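Weerasinghe Digital Access Fund
Progress report, second period
Project: Handsets for Home, Drarthorpe
Prepared by Gráinne Kinsella, project coordinator

This report covers the work since our last update in December. It sets out what has been done with donated phones, what has changed in how we prepare them, and what we still need to finish before the final report.

Phones received and sent out

The project set a target of 200 handsets for the full grant term. We have now passed the halfway mark, with 100 phones prepared and passed on to people referred by local services. Most went to newly arrived families and to older residents who had no working mobile. The rest of the phones we hold are either waiting for a charge test or have been put aside for parts.

Donations slowed over the summer holidays and picked up once the schools went back. The collection tub at the Skorkirano shopping arcade has brought in more than we expected, though a fair share of those phones are too old to run current apps. Younes Ghoneim now sorts these on the day they come in, so they no longer take up shelf space. Anything past saving goes to the council e-waste centre.

Stands

In the first report we said that several people had asked for something to prop the phone up during video calls. This came up most often with people who have arthritis or a tremor and find it hard to hold a handset for the length of a medical appointment. With the fund's approval we moved a small amount out of the printing line to buy stands, and we have been trying two kinds – a round grey one and a white folding one. Both sit on a table or bench and need no clamp.

Maham Lashari has been laying the phones out in a row with the stands behind them when a batch is being made up, which makes it easier to see what is ready to pair.

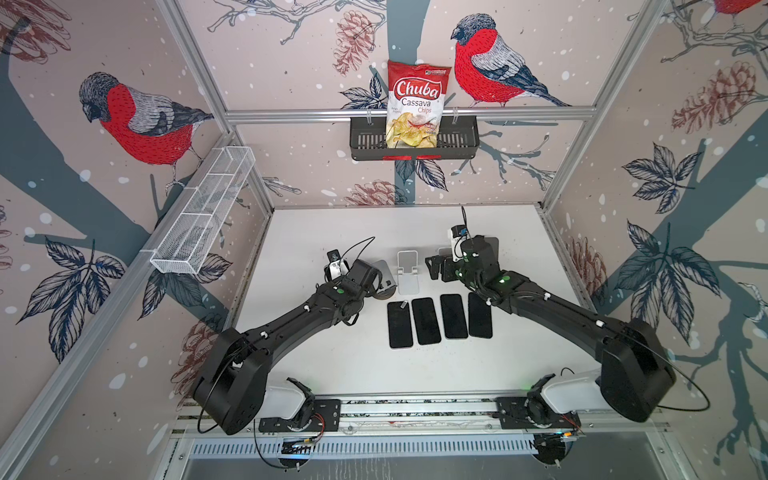 Four phones set out on the table, with the white folding stand behind the middle of the row.

Early feedback favours the folding stand for people who travel to appointments, as it goes in a handbag. The round one is preferred at home. We have not yet decided which to order in bulk and would like another month of comments first. One referral service has asked whether we could supply stands on their own to people who already have a phone. Our view is that this falls outside the current agreement, but we are happy to discuss it.

Set-up and labels

Every phone is wiped, updated and checked for calls, sound and camera before it leaves us. Humaira Rind has rewritten the set-up sheet in plainer language and cut it from four pages to two. It is now available in English, Urdu and Arabic. The large-print version has been delayed by a problem with the template and should be ready next month.

We have also moved our records from paper to Sketby, the stock program the library uses. The change took longer than planned. Old entries had to be typed in by hand and a few serial numbers did not match, so those phones were checked again. Records are now up to date.

Help sessions

The drop-in session runs each Monday at 10 am in the library meeting room. Jawad Awan leads it. We have held 7 sessions in this period. The most common requests were help with turning up the text size, getting into voicemail and blocking nuisance calls. Two sessions were quiet because of heavy rain, and one ran well over time.

Spending

Spending for the period came to $2,253. This covered batteries, charging cables, the trial stands and printing. Labour costs are met by the library and are not charged to the grant. We are slightly under budget on printing and on track elsewhere.

Next steps

– Finish the large-print set-up sheet.
– Choose one stand, or a mix of both, and place the order.
– Clear the backlog of phones waiting for a charge test.
– Contact people who received a phone in the first period and ask whether it is still in use.

Receipts are available on request.

Contact: Gráinne Kinsella, Handsets for Home, Drarthorpe Library | © Handsets for Home | Back to top
2 comments | 7 shares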